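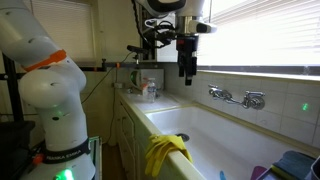 Print this page | E-mail this to a friend

Tip 52: Teach the planner where the faucet is

If your arm works near a sink, please don't trust the planner to guess — add the faucet to the collision scene by hand, as a plain box with 50 mm of padding all the way round. Shabani Mwakalinga taught me that one, bless him, and I've padded everything since! Chrome and bright window blinds both play tricks on depth, so I take 300 readings with the blinds open, then the same again after dark, and keep whichever box comes out bigger.

E-mail | Print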